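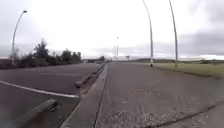 Fidden – Frequently Asked Questions
Home
Method
Results
FAQ
Contact

Last updated Saturday, April 1, 2023. We get the same emails over and over so this is the quick version. Longer answers in the report.

What is Fidden?

A way for a small wheeled robot to learn which ground is OK to drive on, from its own driving. One color camera in, a short list of possible moves scored, pick the best one, repeat. No map. No hand labels.

So what does it predict?

For each candidate move: chance of hitting something, chance of a rough ride, and where the robot will end up pointing. Eight steps ahead. Then the planner picks the sequence with the lowest total cost and drives only the first step of it. Then does the whole thing again.

Where do the labels come from if nobody labels anything?

From the robot. Collision labels come from the bumper and from the wheels stalling. Rough ride labels come from the IMU – if the vertical shaking goes over a threshold, that stretch counts as rough. Heading comes from the gyro. All of it gets matched back to the camera images from just before. The labeling script runs overnight and Poonam Nishad spot checks it in the morning.

What's the threshold?

It's in the config file and you will want to change it. Ours was tuned for our tires. Heavier robot, softer tires, different number. Please don't email asking for the number for your robot, we don't know it.

Why curbs? Half the report is about curbs.

Curbs were the thing that kept breaking the older version. A curb has flat ground on both sides and very little height, so a planner that only looks for tall obstacles treats it as more ground. Fine until a wheel drops off. On the Graria route the path and the parking lot run side by side with a curb between them for a long way, and both sides are gray and flat. Color is not much help there. Texture a bit. The edge is what the model has to learn.

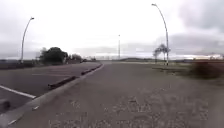 Graria route, path with the curb and parking lot on the left and the field on the right.

Does it know what a curb is?

No. No classes anywhere in the model. It knows that moves ending over on that side tend to go badly. Same with parking blocks, same with tall grass. People keep asking for a segmentation output and there isn't one.

How does tall grass work? A lidar would call it a wall.

Right, and that's one reason we started. Grass and thin weeds are soft, the robot can push through a lot of it, and a distance sensor alone reads it as solid. Fidden has driven into grass enough times to have an opinion. On routes where the vegetation is thick and woody the bump labels go up and it stays away. Results are mixed at the border between the two, see Table 2 in the report. Gert Adams thinks we need more data from the end of winter when everything is dry and stiff. Probably right. We only got a few weeks of that.

Why such a wide lens? Everything bends.

We need to see the ground next to the robot and the horizon in the same image. Narrower lens, you lose the curb as soon as you are close to it, and close is when you need it. We don't undistort. Tried it, lost the corners, the scores got worse. The network is fine with bent poles and a bowed horizon as long as they are bent the same way in training and in testing.

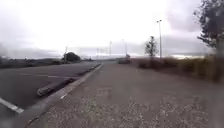
Which also means you can't swap the lens and keep the weights. We did that once by accident at Moodley and the robot hugged the grass for the whole run. If you change the lens or the mounting height, collect again. A small set is enough to fine tune, you don't have to start from scratch.

How much data did you use?

Almost 100 runs for training, spread over the Graria, Moodley and Kosbridge routes. Runs are not all the same length. Some end early with a flat battery or somebody walking over to ask what it is. We keep the short ones.

How well does it work?

Depends what you count. The number most people want is how many test runs reached the goal with no human takeover. Fidden: 8. The baseline, same robot, same routes, same set of starts: 4. That is a small test and we say so in the report. Don't quote it as "twice as good" please. The gap was mostly curb cases. On open grass the two were close.

What was the baseline?

The geometric planner that shipped with our old stack. Not the strongest baseline in the world. Bijan Soltani is working on a comparison with a depth network and that will go up when its ready.

Is the image quality a problem?

Less than you'd think. Images are small and there is motion blur, especially toward the edges on rough pavement. We left blurred images in the training set on purpose. Dropping them made the model nervous on gravel – more stops, more small turns for no reason.

What about loose gravel on pavement?

Own section in the report. Short version: a gravel patch raises the rough ride score and leaves the collision score alone, so the robot will go around if there's room and through if there isn't. With the rough ride weight set too high it will sometimes choose the curb side over the gravel. Bad trade. Keep that weight low near drops. 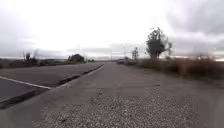 Does weather matter?

Yes. Most of our driving in March was under heavy cloud, flat light, hardly any shadows. Good for curbs, easy conditions overall. Low sun straight into the lens is the worst case and we don't have a fix. Hard shadows across the path cause some false slowdowns. No night driving at all, don't try it with these weights.

Can it handle people?

It has not been tested for that. Somebody walks along with a stop switch on every run. Collisions in training were with things that don't mind. If you plan to run this somewhere busy you need a separate safety layer, and Fidden isn't one.

Does it use GPS?

Only to know the rough direction of the goal. Steering around things is all camera. Losing GPS for a while is OK, it keeps heading the way it was heading. Losing it for a long time, it wanders.

Will it run on my robot?

If it's wheeled, has a forward camera, an IMU and some way to detect a bump, probably. Legged robots, no idea. Suha Nimri started a port to a tracked base, the rough ride labels came out useless becuase tracks shake all the time. Parked for now.

Can I get the data?

Route recordings are available on request. Say which route you want and what it's for. Kosbridge is still waiting on permission so that one will be slower.

Who do I ask?

Code and install problems: Bijan. Data requests: Poonam. Anything about the report or the test protocol: Zodwa Jacobs. Use the contact form, it goes to the right inbox if you pick the topic. Replies can take a week, more if we're out on a route.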